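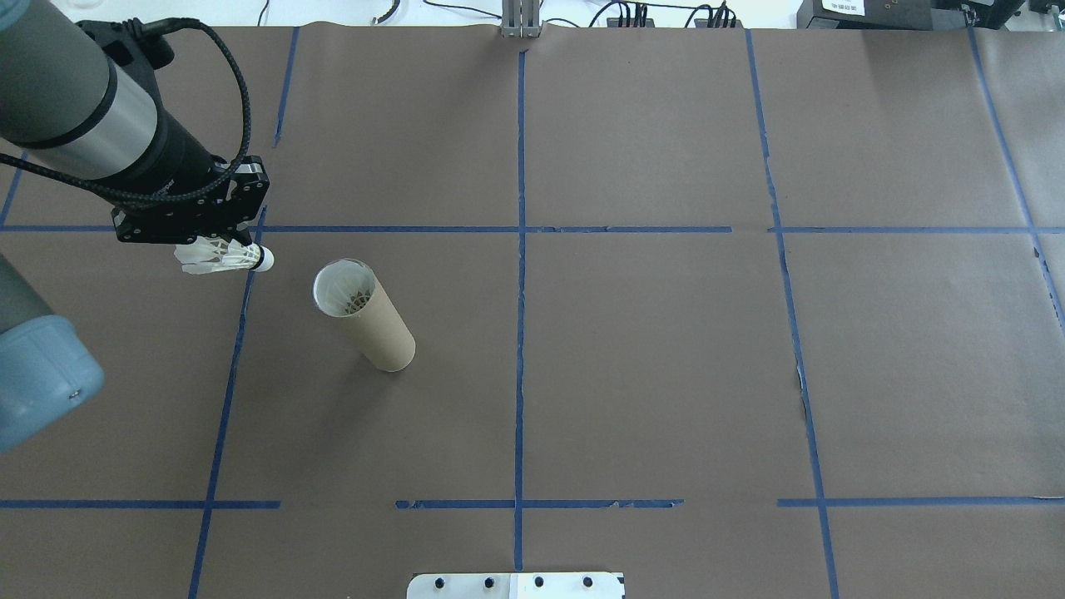 Shuttlecocks, tape and a lot of waiting: Thursday nights with the Rarngate robot club

Sadao Kamata is late, then he's on the floor looking for a roll of tape, then he's talking before I have my notebook open. "Sit anywhere. Not there, that's the spare cable."

Kamata runs the Thursday class at Rarngate. Five students this term, most of them in their second year, one who came over from the maths side and never went back. Their project has a name, Grorkura, which Kamata says was picked by a vote he lost. The job it has to do is easy to explain. Shuttlecocks, a cardboard tube, one arm to do the packing and unpacking. In, out, in again.

Why shuttlecocks?

"They're horrible," he says, very pleased. "Light. Wrong shape. You hold one end and it's a cork, you hold the other and it's a skirt of feathers. Squeeze too much and you've spoiled it. A block of wood forgives you. I did blocks of wood with the last lot and they were bored by half term."

The club has burnt through a fair few. A badminton club in Stidodside gives them the worn ones. Nothing fit to play with, fine for this.

Kiyoshi Maruyama is the student in charge of the log. He keeps it in a spreadsheet and on paper as well, he doesn't trust the spreadsheet. By the week I visited they had 187 good runs written down. The target is 1,000 before the Iwasaki meet, where student teams from all over bring their arms and do the same set of tasks in front of judges.

"We'd like 1,000," Maruyama says. "We will take 600. Sadao doesn't know I said 600."

(He does now.)

What counts as a good run? Long answer, this. The shuttlecock has to start lying down, somewhere on the table, and end up in the tube with the feathers still straight. No touching by hand once it's begun. If someone nudges the table, it's struck off. Maruyama has struck off some of his own and is still cross about it.

And the table itself, the brown paper, the blue tape?

"Squares," says Maruyama. "You call out a square, somebody puts the shuttlecock in it, off you go. Otherwise everyone puts it in the same place, the place they like. We had weeks of runs from the same place. Useless, the arm was brilliant at one spot."

They laid the grid themselves in a lunch hour and it shows. The lines lean. Kamata wanted to pull the lot up and start again with a steel rule, the students wouldn't have it, and the row went on for most of an evening. The students won. Their case was that a real table is never neat so why pretend.

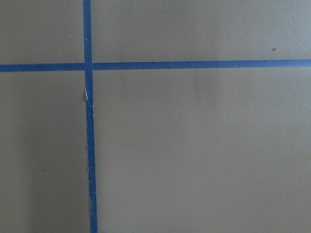 Blue tape on the work surface, with a torn edge just below the crossing.

"I've come round to it," Kamata says. "I still see that line when I shut my eyes."

The tape gets patched as and when. There is a rule that you tell Maruyama before you patch anything, so it goes in the log. The rule is not always kept.

I asked what the students find hardest and expected the code. No. It's the waiting, Maruyama says. You set up, you run it, you write it down, you set up. "My mum asked what I did at robot club and I said I put a shuttlecock on a table. She said all evening? Yes. All evening."

Kamata on the same question: "Writing down the bad ones. They want to skip the bad ones. I did too at that age. But the bad ones are were the work is."

He'd like a second tube, a bit wider, to see wether the arm copes. He'd like a longer slot, the room is theirs until half past eight and they're always packing up in a rush. Mostly he wants people to come along and try it. You don't need to know anything, he says, he'll find you a square to call out.

The club takes new members from April. Ask for Kamata at the front desk, and bring old shuttlecocks if you've got any.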